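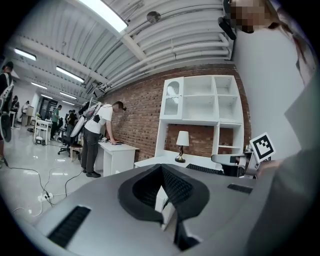

Attachment 1 – white shelving unit with built-in desk, brick wall behind.

Ticket 3464
Site: Lurside
Category: Broadband, intermittent loss of service
Opened: October 6, 2026
Handled by: Solange Pons, Urnico Service Desk

Fault reported
The customer states that the connection drops several times each evening and returns without action after five minutes. The fault began in August, following the change of tariff.

Checks carried out
Line test completed, no fault found to the premises. The router log shows 19 disconnections in seven days, each recorded with error 408. The Brurkard filter was replaced and the router was moved to the main socket. Disconnections continued.

Findings
The account was still set to the former Tarawneh profile, whose session limit does not match the new tariff.

Action
Profile corrected and session restarted remotely. The customer is asked to leave the router switched on overnight – please do not press reset during this period.

Status
Monitoring. Credit request passed to Billing, reply awaited.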